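FOR IMMEDIATE RELEASE
March 18, 2019

Selidby Launches Hayat, a Plain Tableware Line for Shared Dining Rooms

TILTBRIDGE — Selidby, a supplier of tableware to schools, senior residences and workplace dining rooms, today announced Hayat, a line of round plates and plain cups in a small group of colors. The line is available to order now through the company's Tiltbridge office and will replace the Clelar line, which closed to new orders in December.

Hayat was developed after a review of how Selidby's customers set, clear and store their tables. Dining room managers asked for fewer shapes and for cups that are easy to tell apart from plates on a crowded counter. The company answered with a cream plate that has a raised rim, and with cups in blue.

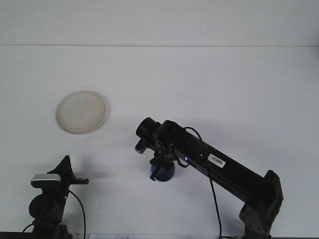
Range and Colors

The opening range covers one plate and one cup. The plate is shallow and has a lightly mottled surface, a finish carried over from Clelar at the request of existing customers. The cup has no handle and no printed pattern. Customers who already own Clelar pieces may mix the two lines on the same table, and Selidby will continue to supply replacement Clelar plates while stock lasts.

An opening run of 4,000 pieces has been set aside for current account holders. Of these, 800 are reserved for schools placing a first order before the end of the term.

Table Setting Guide

Each case of Hayat ware ships with a printed guide for dining room staff. It recommends a pale, uncluttered table surface, one plate to a place, and the cup set to the right with clear space between the two. Cups should stand upright during service. Staff are asked to pick up any cup found on its side and check the rim before it goes back into use.

The guide also covers counting, stacking and shelf storage — subjects on which the company receives regular questions from new accounts.

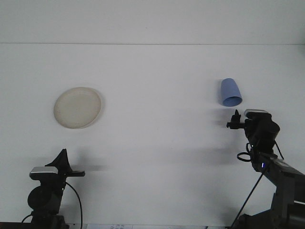

Cream plate and blue cup on a white tabletop.

Ordering and Returns

The smallest order is 200 pieces, in any mix of plates and cups. Unused pieces may be returned within 90 days of delivery in their original cases. Orders are packed in Tiltbridge, and plates and cups travel in separate cases.

Sample sets of one plate and one cup are available to dining room managers and purchasing offices on written request.

About Selidby

Selidby supplies plates, cups and serving ware to institutions and employers. The company is based in Tiltbridge. Press questions and sample requests should be sent to the Selidby press office, Tiltbridge.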